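Novance Lasum im Test: Guter Greifer mit einem Fehler, den man kennen sollte
21. September 2025

Den Lasum von Novance habe ich seit März in der Werkstatt. Zwei Finger, parallel geführt, dazu eine Steuerung, die sich ohne große Einarbeitung bedienen lässt. Die Mechanik ist ordentlich gefertigt, das Handbuch brauchbar übersetzt. Für Schachteln, Dosen und Holzklötze gibt es wenig auszusetzen.

Anders sieht es bei dünnwandigen Bechern aus. In 146 Griffen hat der Lasum bei mir 4 Becher zerdrückt, zwei davon gefüllt. Jedes Mal lief es gleich ab: Die Finger fuhren zu, der Kontakt wurde nicht erkannt, und die Steuerung schloss weiter bis auf das eingestellte Endmaß. Eine Fehlermeldung kam nicht. Im Protokoll stand der Griff als erfolgreich.

Die Ursache liegt nach meiner Einschätzung bei den Belägen. Sie sind weich und geben nach, bevor der Motorstrom so weit steigt, dass die Kraftgrenze anspricht. Bei einem steifen Gegenstand spielt das keine Rolle. Ein Becher ist da schon eingedrückt. Bei konischen Formen kommt hinzu, dass die Finger je nach Höhe auf einen anderen Durchmesser treffen. Wer das Endmaß am unteren Teil bestimmt und weiter oben greift, drückt zu.

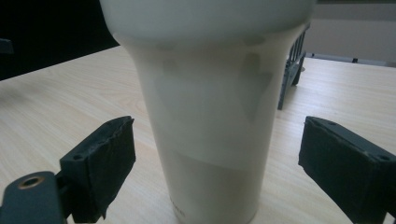 Radu schrieb mir nach dem ersten Bericht, er halte das für einen Einstellfehler: Mit der Kraftgrenze auf der niedrigsten Stufe und halber Schließgeschwindigkeit habe er keinen einzigen Becher verloren, dafür rutschten ihm volle Becher gelegentlich durch.

Ich habe das nachgestellt und kann es zum Teil bestätigen. Langsamer ist besser, ganz weg ist der Fehler nicht. Nach einem Neustart springt die Kraftgrenze außerdem auf den Werkswert zurück – das steht nirgends im Handbuch.

Heikler finde ich den Nothalt. Er stoppt die Bewegung, öffnet die Finger aber nicht. Was dazwischen steckt, bleibt eingeklemmt, bis man die Steuerung quittiert und von Hand auffährt. Bei einem Becher ist das lästig, bei einem Finger eine andere Sache. Ich greife deshalb nur noch bei abgeschalteter Versorgung in den Arbeitsbereich.

Der Kundendienst hat nach 2 Wochen geantwortet und ein Update angekündigt, ohne Termin. Neue Beläge habe ich auf Kulanz bekommen, am Verhalten änderten sie nichts.

Für feste Teile empfehle ich den Lasum weiter. Für offene Getränke würde ich ihn mit dem jetzigen Softwarestand nicht kaufen.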